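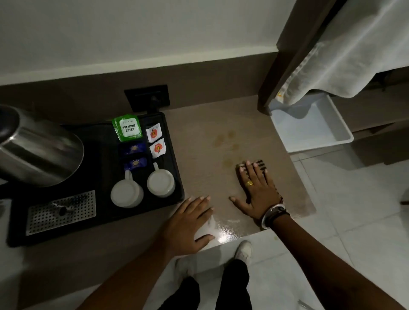 **How do I work out when an old street photo was taken if nothing is written on the back?**

Start with whatever in the photo could only have existed for a short time – a shop name, a half-built wall, a bus route number – and look each one up in the street directories. Two details that overlap will usually bring you to within a few years. The steps below explain how to record this in the Flindilholm local history archive.

## 4. Adding a dated photo to the archive

Before you start, you need a member login and a scan saved as a TIFF or JPEG. The archive rejects files over 20 MB.

1. Sign in and open **My Uploads**.
2. Select **New Item**, then **Photograph**.
3. Choose your file and wait for the thumbnail to load. Large scans can take a minute or two.
4. In **Title**, enter the street first and the subject second, as in "Wundau Street, El Fassi bakery".
5. In **Date from** and **Date to**, enter the earliest and latest years the photo could have been taken. If you know the exact year, enter it in both boxes.
6. In **Evidence**, list each clue on its own line, with the source you checked it against.
7. Select **Save as Draft**.

**Note:** Leave the month blank unless it is written on the print. If you type only a year, older versions of the form fill in January on their own. Check this before you save.

**Caution:** Do not write on the back of an original print, even in pencil. Use the sleeve.

### 4.1 Marking the viewpoint

The viewpoint is where the photographer stood. It is a separate entry from the location of the subject.

1. Open your draft and select the **Map** tab.
2. Pick the base map closest to your date range. The Derkeo survey sheets load first.
3. Click once to drop the pin where the photographer stood.
4. Drag the arrow until it points the same way as the view.
5. If you are unsure of the direction, check **Approximate**. The arrow changes to a wide cone.

Street names changed in several parts of town, so search under the old name as well. Wundau Street appears as Mill Row on the earlier sheets.

### 4.2 Sending the draft for review

1. Select **Submit**. The draft locks and moves to **Pending**.
2. A reviewer checks the date range and the pin. Sanaa Younis handles streets and buildings, and Houda Erraji handles transport.
3. If you have heard nothing after 7 days, use **Send Reminder**. Do not submit the photo a second time – duplicates go to the back of the line.
4. To correct a draft that has been returned, select **Reopen**, make your changes and submit again.

A draft can be returned up to 3 times. After that it is moved to the open forum, where any member can suggest a date.

Section last revised 12/8/21 by Marwa Bouazza. For removing or replacing an item, see section 5.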